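Irnen Group Reports First Results From Assembly Study

The manipulation group at the Irnen Institute in Bunasville has completed the first phase of its study on learning assembly tasks from demonstration. The work is carried out jointly with the robotics laboratory at Zunberg and asks how many guided examples a robot arm needs before it can place parts reliably by itself. Phase one covered a single family of tasks, in which small blocks are brought to a shared tray on the worktable.

An operator guides the arm through each task, and the system records joint positions together with the camera views. The recordings are then used to train a control policy named Dobre, after the earlier software on which it is based. The printed square markers on the worktable give the system a common reference for position, so that recordings made on different days can be compared.
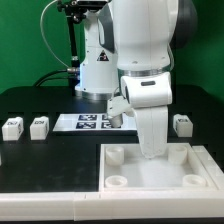
How many demonstrations were used to train the policy?

The final training set held 875 demonstrations, all of them recorded in Bunasville. Recordings that ended early or contained a gap in the camera data were removed before training began.

The group compared two versions of Dobre. The first received images only from the fixed cameras at the workspace. The second also received images from a camera at the gripper. Each version was given 100 trials, and the starting positions of the blocks were drawn from the same list so that neither version had an easier set. The version with the gripper camera completed more trials, and the difference was greatest in the last part of the motion, when the gripper closes on a part and the fixed cameras may lose sight of it. 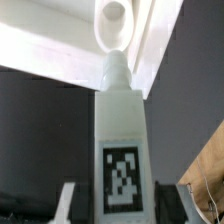 Why does the policy need a view from the gripper at all?

A fixed camera shows where things are on the table, but the arm itself often blocks the point of contact. The view from the gripper moves with the hand and keeps that point in sight during the final approach, when small errors in position matter most.

The failed trials were reviewed one by one. Most involved a block that had been grasped at a slight angle and then touched the side of its target on the way down. A smaller group involved hesitation, in which the arm reached the correct position and did not release the part. The group will address both in the next round of training.
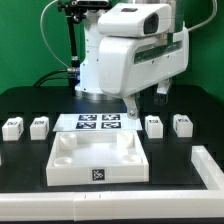

Phase two will examine whether the policy can adapt when the layout of the workspace changes. In phase one the position of the tray was held constant, and the group considers this the main limit on the results reported here. The tray has a marker of its own, centered on the front wall, in addition to the four on the flat sheet behind it, and the new trials will use that marker to measure how far the tray has been moved before each attempt. The holders in the back corners are taller than those in the front, and results will be reported separately for the two heights. Zunberg will repeat a portion of the trials on its own equipment, using the same printed markers and the same scoring rules.

Recording for phase two begins in June. Members who wish to receive the technical report may request a copy from the Irnen Institute office in Bunasville. The laboratory is open to member visits on Tuesday afternoons by prior arrangement.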